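Household and Small Repairs > Batteries and Remotes

Rechargeables in remote controls – worth it or not?

mossy_kettle
We have six remotes in the flat and I am tired of buying AA cells for them. My plan is to buy one set of rechargeable ones and forget the matter. My neighbour says this is a mistake, because remotes use so little current. Who is right? The air conditioner remote (the unit is a Trellura) is the one that goes flat most often.

pavel_in_the_attic
Your neighbour, in my opinion. A remote sleeps nearly all of its life. An ordinary alkaline pair lasts me two winters, and an older type of rechargeable cell can lose its charge by itself before you have used it.

But first open the remote and look at the springs. I clean mine every March, when I change the clocks. Take the cover off, lay it to the side, and check both ends of the cells for white powder.
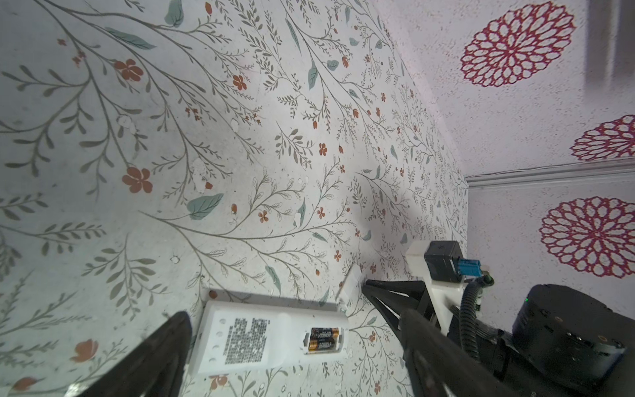

Cover off, both AA cells still in their places.

If there is powder, take the cells out, use a cotton bud with a little vinegar, then wipe with a damp cloth and let it dry well.

tidy_ferret
I don't agree with the first part. The low self-discharge type keeps most of its charge for a year. I have used the same Flusex cells in my television remote for a long time, and not one has leaked. Alkaline cells leak, and this has cost me two remotes already.

pavel_in_the_attic
Then we have had different luck. My father's radio was ruined by cells that were left in it over one summer, I admit this. But he had mixed an old cell with a new one, and this is the worst thing you can do.

mossy_kettle
Thank you both. Is the voltage a problem? I read 1.2 volts on the rechargeable and 1.5 on the alkaline.

hollow_lane_72
For most remotes it is not. My Braner for the ceiling fan is the exception. With rechargeables its display becomes pale after a few weeks, although the buttons still work. With alkaline cells it is fine until the end.

About your air conditioner: does the remote have a clock on the display? Those are always awake a little, so they go flat sooner than the television one. Mine also lay under a cushion for a month with one button pressed down – I found this only when I changed the covers.

mossy_kettle
Yes, it has a clock. I did not think of this at all.

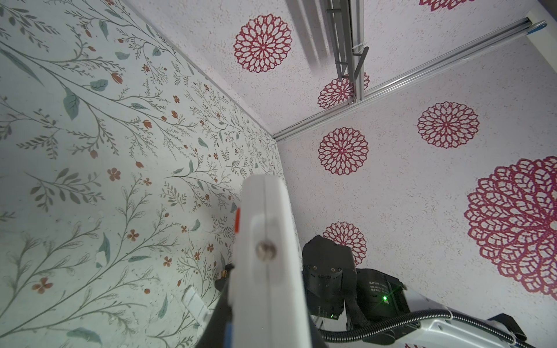

I will buy a small charger then, and try two rechargeables in the air conditioner remote and leave the others as they are. At the Vaněk shop near me a charger with four cells costs 660 crowns, and a decent pack of alkaline is much less, so for the whole flat I am not convinced.

tidy_ferret
660 is too much. I paid 300 for mine in a sale, with the cells included. Wait a little if you can.

pavel_in_the_attic
On this we agree. And please write the month on the new cells with a marker. When you open the cover next time, you will know how long they have lasted, and we can continue the argument with better facts.

hollow_lane_72
One small addition. Used alkaline cells should go to the collection box, also when they still have a bit of power. Our supermarket keeps the box behind the tills and you have to ask for it.

mossy_kettle
Ours is by the entrance, next to the bottle machine. I have a full jar to take there already.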